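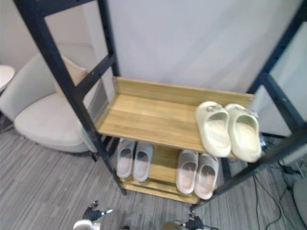 Two shelves, three pairs, one opinionated household.

Forums > Hallways & Entryways > Shoe Storage > Slides: toes out or toes in?

mudroom_menace
Settle something for us. My husband says slides go on the rack toes out, like a store display. I grew up toes in, so you can step out of them and shove. The cream pair gets the top shelf because they're mine and I put the thing together. Gray and pale pink live downstairs. He has started calling it the penthouse.

Flendus
Toes out. You grab them by the strap and drop them on the floor already pointing at the door.

tallgrass34
Toes in. If they're facing out, your heels are jammed against that back lip, and with thick soles you lose half the shelf.

Flendus
You lose the same amount either way. A shoe doesn't get shorter when you turn it around.

tallgrass34
It does if the toe is thinner than the heel and goes under something. I have measured this. I'm not proud of it.

Priit Lapiņa
More concerned about the cream one on the right hanging over the side. Mine did that for a whole August and then I stepped on it in the dark. Slide it over, there's room on the left.

mudroom_menace
There is room on the left. It's reserved. I'm getting sneakers.

Menon
What are the little holes up the posts for? If the shelves move, I'd drop the bottom one a notch. Reaching under a top tray for the gray ones would make me wear the cream ones out of spite.

mudroom_menace
Haven't tried moving it. I was 2 screws from the end when I stopped reading the instructions -- so I'm letting it rest.

Satico
Nobody asked, but I wouldn't keep a rack on carpet. Ours left dents you could plant bulbs in. Put a mat under it.

Flendus
The carpet has stripes, Satico. Call the dents a pattern.

Satico
Spoken like a renter.

kiltumthorpe_kev
Been on this forum for 8 years and this is the third toes thread. Last one hit 200 replies and somebody sold their rack over it. For the record, toes out.

mudroom_menace
Showed him the replies. He's now turning my slippers around too.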